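Forkovside residents get help with damp homes

Households in Forkovside can now ask for a free damp check, after many tenants reported mould in their kitchens and bedrooms last winter. The service started in January and is run by the housing advice office on Dadari Street.

In the first round, 165 homes were visited. The office has sent a letter to 536 more addresses, mostly in the older blocks near the canal, and hopes to see them before the heating season begins again.

"People think that damp comes only from a leaking pipe," said Comfort Lamptey, who leads the visits. "Often it is the air in the room. You cook, you dry your clothes, the window is closed, and the water must go somewhere."

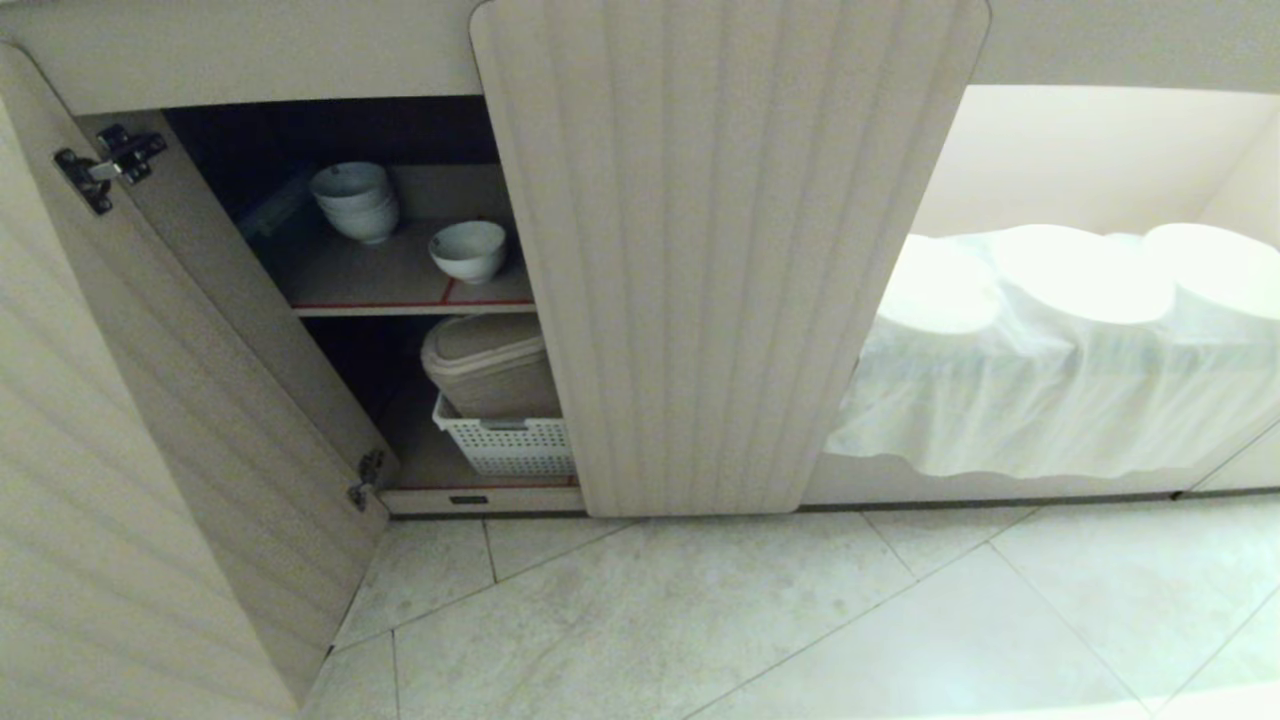 Mould is often found in places which are closed most of the day, and it can grow for months before the family notices a smell. For this reason the office asks residents to look behind large furniture and inside low units at least once a month. It is useful to leave a cabinet door open for some hours, swung well out on its hinges, so that the air can reach the back wall and the space under the shelf. Food in paper bags should be kept away from outside walls.

A visit takes 55 minutes and residents receive a written report in the same week. The report can be shown to the landlord, but the office cannot order repairs.

Facundo Sosa, a tenant in the Favport building, said he waited two years for an answer about his bedroom wall. "With the report I got a reply in nine days," he said. "The wall is not yet painted, but someone came to look."
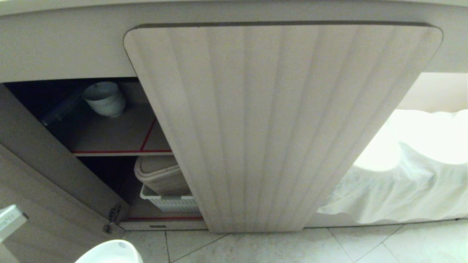
A low built-in cabinet with one door open.

The council has also set aside 1000 pounds for small items such as vent covers and window seals. Requests can be made at the office each morning until noon, or by telephone.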